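Pluvari two-arm bench kit: a review after a season of use

Score: 7 out of 10
Tested by: Wayne Carrier
Bought with our own money, no loan unit

We pack and re-sort small orders out of a shed in Proddale. Bottles, jars, tubs and lids, mostly, in quantities too small for a proper line and too big to enjoy doing by hand. I had been looking at single-arm bench robots for a while and had more or less settled on one from Petrenko when the Pluvari two-arm kit came up at a price we could manage. It went onto the bench in February and has been in use since.

I am not an automation person by trade. I can wire a plug and follow a manual, and I can write a simple script if somebody has already written most of it. That is the level this review is written from. If you run an integration business you will want different information from what I can give.

What comes in the kit

You get two arms, a gripper for each, a control box, an emergency stop on a lead, a foot pedal and a licence for the teaching software. You don't get a table, and Pluvari's own table is dear for what it is. We used an ordinary white bench pushed against the wall and bolted through to a steel subframe. Don't skip the subframe. Ours wobbled without it and the left arm would overshoot by a few millimetres every time it stopped in a hurry.

The bins are up to you as well. The manual suggests matching grey ones. We used plastic tubs in different colours and sizes from the hardware shop, and it made the teaching easier for everyone, as you can say "red to blue" across the room and be understood.

Setting up

The manual allows 90 minutes for mounting and first power-up. It took me 146, not counting the subframe. Most of the extra went on the cables, which are labelled at the control box end only. I ended up tracing each one by hand with a torch and putting tape flags on them. It's a small saving for Pluvari and a real nuisance for the buyer.

Calibrating the two arms to each other is done by bringing them to a set of shared points and confirming each one with the pedal. The software walks you through it and it's hard to get wrong. You do have to do it again if either base is moved, so mark your bolt positions before you tidy up.

The software runs in a browser. It is plain to look at and it has never crashed on me, though it did lose its network connection to the control box twice in the first week. A new cable fixed that.

Teaching a job

There are two ways to do it. You can hold the arms and move them by hand, pressing the pedal at each position, or you can drive them from the screen. I use hand guiding for nearly everything. The joints move smoothly with the brakes off and there's enough resistance that the arm stays where you leave it.

A simple pick from one bin and drop in another takes a few minutes to teach. A job where both arms are involved takes a good deal longer, and the software's help thins out at exactly that stage. You tell each arm to wait for the other using named signals, and the manual gives this four pages, two of which are a diagram. I got it working by copying the sample job and changing one line at a time.

What I like is that you can run any job at a crawl and step it forward with the pedal. You find your mistakes at a speed where they don't cost anything. I'd suggest doing every new job this way for its first 40 cycles, dull as that is.

The grippers

The grippers are the best part of the kit. The jaws close evenly and you can set the force per job, or per step within a job. On round items such as caps and jar lids the grip holds well provided the item is presented the same way each time. Soft pouches are a different story and I've given up on them.

They are bulky, though. The body of the gripper is long and sits out in front of the wrist, with another bracket standing up off the wrist behind it. In open space this doesn't matter. When both arms need to get into one small bin it matters a lot, and you spend your time choosing which one goes in first and at what angle. 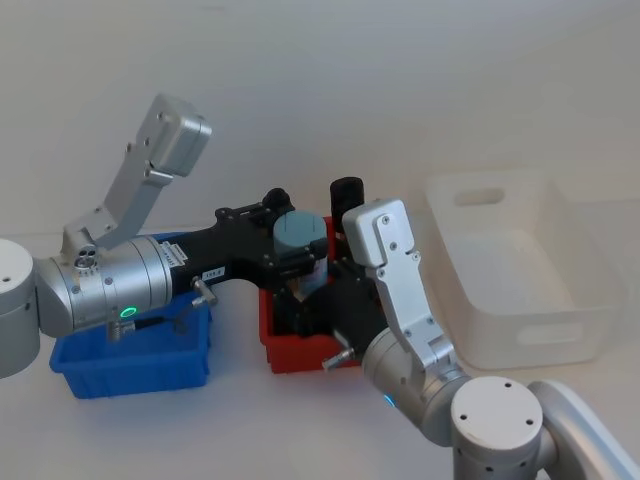
The software does have collision checking, and it will refuse a move if it thinks the two arms are going to touch. It works from a simplified shape of each gripper that is a bit fatter than the real thing. The result is that it turns down moves that would be perfectly fine. You can shrink the safety margin in the settings, and I have, but only one notch. I'd like to see Pluvari supply a slimmer jaw for this sort of work. Plurkberg sells one that is meant to fit, and I haven't tried it.

Status lights and noise

Each wrist has a coloured status light, and you can see it from the far side of the shed. The colours are explained in an appendix and nowhere else. I printed that page and stuck it to the side of the control box.

Noise is low. There's a hum from the control box fan and a click when the brakes engage. We keep the radio on and don't hear either.

Support

I've contacted Pluvari four times by email. Three replies were quick and useful. The other one asked me to reinstall the software, which had nothing to do with the question – I'd asked for the bolt size on the wrist bracket.

Spare jaws arrived promptly and were the right part. There is no local service agent, so a failed joint would mean boxing up an arm and posting it. I kept the original cartons for that reason and they take up half a shelf.

Who should buy it

If your work is one arm moving things from here to there, get the Petrenko single and keep the change. The second arm adds setup time and you may never need it. If you have jobs where one hand holds and the other hand works, the Pluvari is good value and a patient beginner can run it.

Good: grip quality, hand guiding, step-through mode, quiet.
Not so good: cable labelling, thin help on two-arm jobs, bulky grippers in small bins, no local service.

I'll update this page if I get around to trying the Plurkberg jaws.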